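Ballik Table Things: README

Last updated Sep 10, 2021
Kept by Ismail Kettani and Gaurav Kushwaha

What's in the folder

Ballik is a collection of pictures of small, colourful things on a table. Fruit and vegetable shapes, flowers, tubs, cloths, the odd bit of clutter that got left where it was. There are 271 entries at the moment and we love nearly all of them (the grey ones are hard to love). If you teach, draw, sort, label, or simply want a pile of pictures where the reds are properly red, please help yourself!

It began as a side folder to Brometti, our older set of kitchen drawers and shelves. Brometti is tidy and a bit beige. In August we started pulling out everything with a strong colour in it, then adding more, and by the end of the month it had grown past 200 and needed a name of its own.

How things are named

Each entry gets a plain name first and a fussy one never. We write "tulip", "tomato", "tub", "cloth". If a thing could be two things, we write both with a slash, so you'll find "peach/apricot" and "plum/aubergine" all over the list. Gaurav wanted to settle every one of those. I talked him out of it, and I still think a slash is more useful to whoever comes next than a confident guess.

Names describe shape. A "tulip" in Ballik is anything tulip-shaped, whatever it might be made of, and the same goes for the fruit. There is a separate material column, and it's allowed to say "unsure". Please leave it that way unless you've had the thing in your hand. 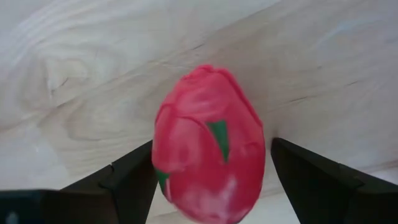

Colour gets two columns, main and accent. The main colour is whichever one you'd shout across a room. The accent is anything else that helps you pick the thing out, so red with green is a different entry from plain red, even when the shape is the same. We had a long and very enjoyable argument over coral, and it now counts as red. Salmon counts as pink. Purple that's nearly black goes down as purple, with "dark" in the notes.

Shine is not a colour! A few early rows had "white" as an accent when it was only light bouncing off something smooth. I've fixed the ones I found. If you spot another, change it and put your initials in the last column.

Containers

This is my favourite part of the list, because a handful of round things in a see-through tub is much more fun to label than the same things lined up. You get one tucked behind another, colours sitting side by side, reflections along the rim.

Rules for tubs:

- The tub has its own row, and the contents have rows that point back to it.
- "See-through" covers clear and cloudy. We tried to keep them apart and couldn't agree from one day to the next.
- Something partly hidden still gets a name, with "part" in the notes.
- Something outside the tub is listed under the table, however close it sits.
- Left and right are as you look at the picture.

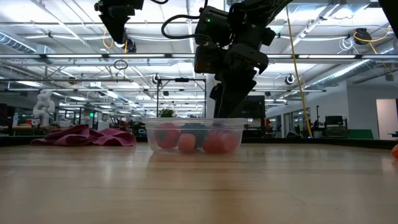
Cloths go in as "flat", "folded" or "crumpled". Crumpled is by far the best to look at and the worst to outline, so we don't ask for an outline, only a rough box. Pink and magenta share a label. So do tan and light brown when it's a tabletop, and we put "wood" in the material column where the grain shows.

Files

- things.csv: one row per thing
- tables.csv: one row per tabletop, with colour and finish
- pictures/: the pictures themselves, full size
- slashes.txt: every slash name, in alphabetical order, with Gaurav's grumbles left in

Known gaps

Yellow is thin. So is anything long: plenty of round shapes, hardly a bean or a carrot. Six rows have no picture to go with them at the moment, and they're marked "missing". Ismail's spellings of "aubergine" have been put right (that's me, sorry, there were 2 wrong versions). The older Brometti rows still say "eggplant" in places, so search for both if you're using the sets together.

Adding your own

Yes please. Send the picture and a row for each thing in it, using the names already in things.csv where you can. New names are welcome when nothing fits. Barrientos, the spelling checker we use, will complain about slashes, and you can ignore it. The next batch will go into a folder called Ullell, and we'd be delighted if it had some yellow in it.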